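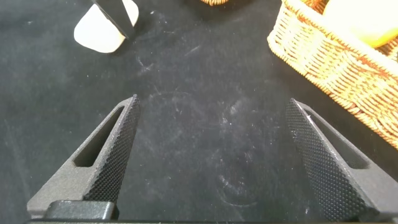

Subject: Re: [kovus-cells] finger alignment keeps drifting on a two-arm table
Last updated: March

Hello all,

I was so pleased to see this one come up! We have been through nearly the same thing on the Wakar cell, and I've spent far more evenings than I should admit with my nose next to a pair of gripper fingers. Quoting the original so the newer people can follow:

> We have two arms either side of a cloth-covered table, parallel
> fingers, a small camera at each wrist. After a few days of picking
> small parts the tips no longer meet where they did. One side seems
> to lead the other. We re-zero, it is fine, then it creeps again.
> Flat things are the worst, bigger things are no bother.
> Is it the fingers, the mounting blocks or the zeroing routine?
> Also, how often does everybody clean theirs? We do it when we
> remember.

My money is on the mounting blocks, with the cleaning a close second (and the two feed each other, more on that below).

Our fingers are the tapered sort with the diamond knurling on the inner face and the long slot through the body. They're lovely things and they grip almost anything. The trouble is that the finger can look perfectly seated on its block when it's sitting on a crumb of rubbish, and then the tip, being a long way out, is off by enough to miss a thin part. You tighten it, it feels solid, you zero it, all good. Then the crumb squashes or moves and off you go again. We chased the zeroing routine for weeks before anyone took a finger off and looked underneath.

What we do now, in the order we do it:

Arm parked, gripper power off at the isolator. Fingers off, one side at a time, and each one marked so it goes back on its own side. Wipe the block face and the finger foot with a lint-free cloth and a drop of alcohol. Run a fingertip over both. Your fingertip is better than your eyes for this, I promise. Then bolts in by hand, close the fingers gently on a gauge strip, nip the bolts up alternately, open, close again, and only then use the torque driver. Closing on the gauge before you tighten is the bit that made the biggest difference for us. Zero last of all.

After that I put a small flat part down, bring the arm over it with the fingers open and look through the wrist camera. If the part is centred and one tip is plainly nearer than the other, I go back to the blocks and leave the software alone. 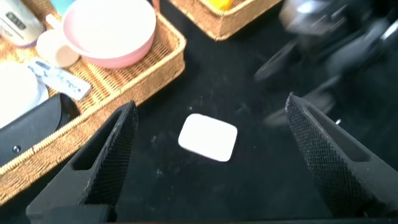

Alignment check on the white block, with the second arm moving at upper right.

I like that part for checking. It's pale, so it stands out a mile against the black cloth, and the rounded corners mean you can't cheat by letting an edge catch. A flat piece shows up a lazy finger straight away, which fits what you say about bigger things being no bother.

Now, the cloth. I love the black cloth for the cameras (no glare, hardly any reflections) but it does collect dust and fluff, and the knurling picks up fluff like a hairbrush. We went round and round on this. A sticky roller on the table at the start of each session, a stiff dry nylon brush along the knurled faces, always from the base towards the tip so you aren't packing it down into the block. Please don't use compressed air, we tried it and it went everywhere, including under the fingers.

As for how often, we keep a tally. The brush comes out every 200 grasps and the fingers come off every 600. I know that sounds fussy! The longest we ever went between re-zeros before all this was 179 grasps, and we now get through to the strip-down without touching it most times. The whole strip, clean and refit took me 51 minutes the first time, mostly looking for the gauge, and it's far quicker now.
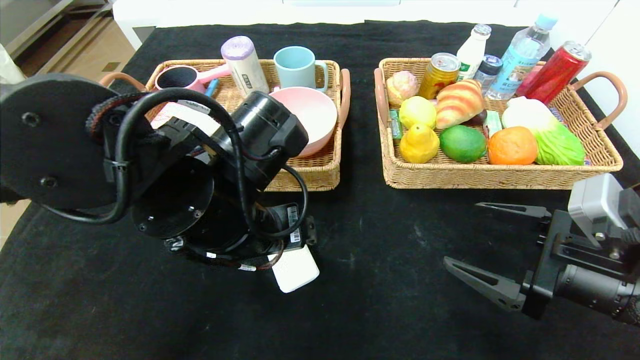

The other thing to look at is cable drag. It sounds daft for a problem at the fingertips, but do check it. With two arms working over the same pair of baskets the cable loops get pulled about in all sorts of poses, and if a loop is short it tugs on the wrist at full reach. Our loops were tied too tight at the elbow and the offset changed depending on which basket the arm was over. I cut the ties, put the arm at its furthest reach, gave the loop a hand's width of slack and tied it again with Peditz hook tape, so it can be undone without snips. Swing it slowly through every pose you use and watch the loops, with a second person on the stop button.

While you're there, check the basket positions as well. Ours slide on the cloth when a finger brushes the rim, and a low rim in the wrong place will knock a tip sideways. We chalk the corners. The Arabzadeh bench people use pegs under the cloth, which is neater, and I'm tempted to copy them.

Last check before handing the cell back is always with everything out on the table as it will be for the job, toy fruit and bowl and all. I've been caught out doing a beautiful alignment on a clear patch of cloth and then finding the arm couldn't come down at that angle with the tray next to it.
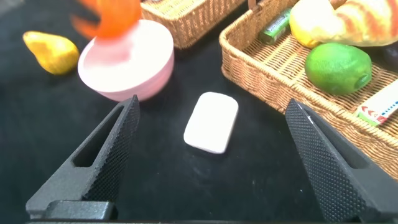 Final approach check with the bowl, pear and tray in place.

If you try the gauge-first order, do post how you get on, I'd really like to know whether it works on somebody else's table. And if anyone has a kinder way of cleaning knurling than a nylon brush, I'm all ears. I can put our tally sheet in the list's shared folder if that's any use, just shout.

All the best from the Wakar cell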